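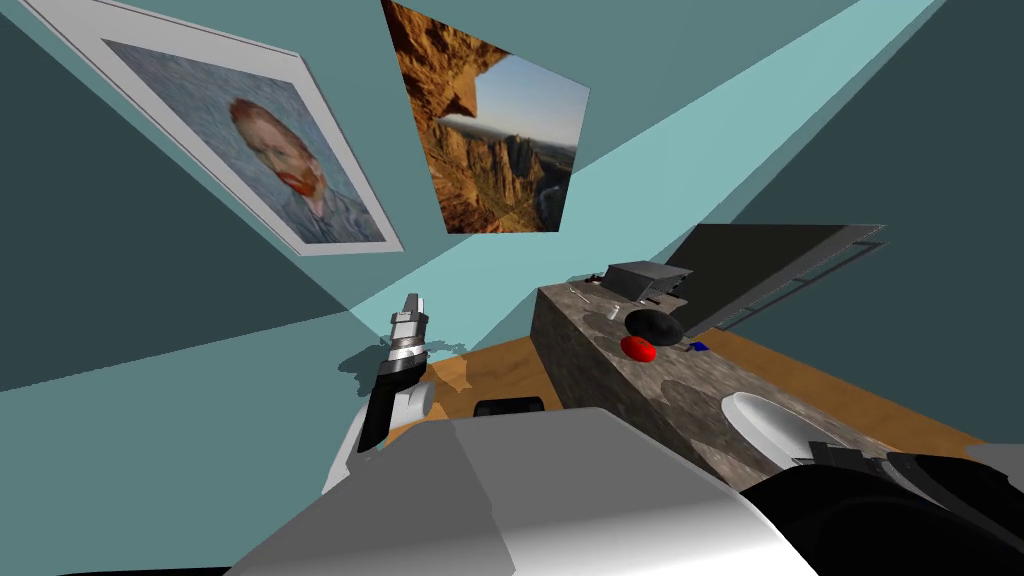

Bearded chap in the Van Gogh manner, with a landscape next door

From: Lăcrămioara Dinu
To: Drorcombe Film Society list
Subject: Re: Wednesday's film, and the one after

Evening all,

Lindqvist wrote:

> I've had time to calm down since Grostden and I still think it was
> the worst thing we've put on. Two hours of people in oilskins
> whispering at a lighthouse. The monster turns up with nine minutes
> to go and it's a wet coat. I'd like it minuted that I voted for
> the musical. Also, could whoever picks the next one please check
> that something happens in it?

It wasn't a wet coat, it was a drowned harbourmaster. I grant you he was wearing a coat.

I'd defend the first 70 minutes of Grostden to anyone. The business with the foghorn is properly nasty, and the sister (the one with the ledger) is giving a performance from a much better film, possibly one she was shooting on her days off. My trouble starts when they go down into the cellar. Up to then the director has been so stingy with his lamps that you lean forward. After that he's so stingy that you lean back and think about your tea. I could hear the monster, I could hear the person behind me unwrapping a toffee, and of the two the toffee had more menace.

As for the ending, I've now had three explanations from three members and they can't all be right. The one where she was the lighthouse the whole time I'm going to pretend I never received.

On to Skelaveo, which is what we're showing on Wednesday, doors at seven, film at half past. It's a haunted submarine picture, so Lindqvist may want to bring a book. I watched it at home at the weekend to make sure the subtitles worked. They do, though whoever did them thinks "bulkhead" is somebody's surname, and by the second reel I was quite worried for Mr Bulkhead, who keeps getting breached.

It has plenty of faults. The captain delivers every order as if reading it off a cereal packet. There's a romance between two people who seem to have been introduced that morning. The depth gauge says 1,838 in one shot and 2,260 in the next, and nobody on board remarks on it, which may be why they all die. (That isn't a spoiler. They're in a haunted submarine.) But you can see what's going on, the thing in the torpedo room appears before the halfway mark, and the cook is a joy from start to finish.

Replying to the question from a few people about seats: yes, the ones at the back still creak, and no, it doesn't help to sit down slowly, it only makes it last longer.

Titles for the February slot to me off list, please. One each. Last time somebody sent me 9 and then argued with me about the order. The musical may be put forward again and I promise to read its name out in a neutral voice.

Lăcrămioara

--
Drorcombe Film Society
To leave this list, reply with LEAVE in the subject line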